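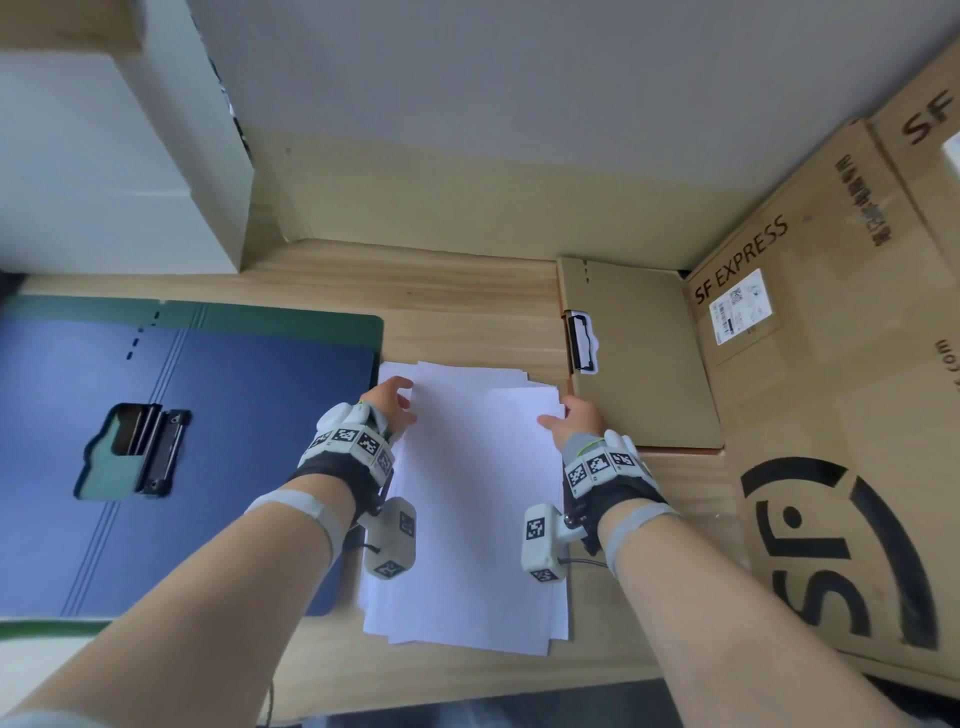
A stack of white paper sheets on a desk.

How Paper Is Made

Most paper begins as wood. At a mill, the wood is cut into small chips and cooked until it turns into a soft, wet mush called pulp. Pulp is full of tiny threads known as fibers.

The pulp is mixed with a lot of water and spread over a moving screen. Water drains away and the fibers cling together in a thin sheet. Heavy rollers press the sheet, and heated rollers dry it.

Used paper can become pulp again. The Fandthorpe Paper Museum shows visitors each step.

Related pages
How Ink Is Made
Why Trees Have Rings
What Is Cardboard?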